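Subtitles or dubbing for small foreign films, what do cinemas near you do?

Wunlow Film Forum > Cinemas and distribution

ahmadpour_k
In May our local cinema, the Jovby, changed its rule for foreign films. Before, everything was shown with subtitles. Now the evening show is dubbed and the subtitled copy plays only on Saturday at 11 in the morning. I asked at the desk and they told me the distributor, Tumel, sends both versions and the cinema may choose. English is my third language, so please forgive mistakes, but I find it a pity. I learned most of my English from reading under pictures.

Is it the same in your town?

reelbasket
Same in mine. The dubbed show had 131 people last week and the subtitled one had 70, so I can't really blame them. It's a business.

ahmadpour_k
Thank you, but was it the same hour? If one is in the evening and the other in the morning, the numbers do not say much about subtitles.

reelbasket
Fair point. Evening against morning, yes.

nine_rows_back
I'll disagree with most of this forum and say I like dubbing. My father has weak eyes and he stopped going to foreign films years ago. Now he comes with me again. A good dub is made by actors, and they deserve some respect too.

ahmadpour_k
I respect them very much. My complaint is only with the hour. For your father the dubbed copy is right, and I would not want it taken away. But two evenings with subtitles in a month would already be enough for me.

Since reelbasket asked in the other thread how I watch at home, I have a small projector and I sit on the bed, with the sound through a cheap speaker. It is not the cinema, but the subtitles are mine to switch on.
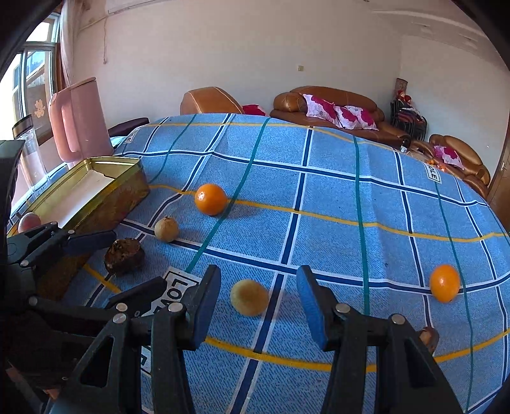
Re: Subtitles or dubbing for small foreign films

mossgate
Coming back to the Tumel question. I used to book films for a small hall, and the cinema can't always choose freely. Sometimes the subtitled copy arrives late and the programme is already printed. I would write to the Jovby and ask politely for a fixed evening. One letter from a regular visitor is read, believe me.

nine_rows_back
They never answered mine.

mossgate
Did you write to the cinema or to the company that owns it?

nine_rows_back
To the company. OK, I see.

ahmadpour_k
I have now written to the cinema itself and asked for a Tuesday or a Wednesday, whichever is quieter for them. I also asked that the website says clearly which version is shown, because twice I bought a ticket for the wrong one. If they reply I will put the answer in this thread.

reelbasket
Please do. Ours doesn't mark it either.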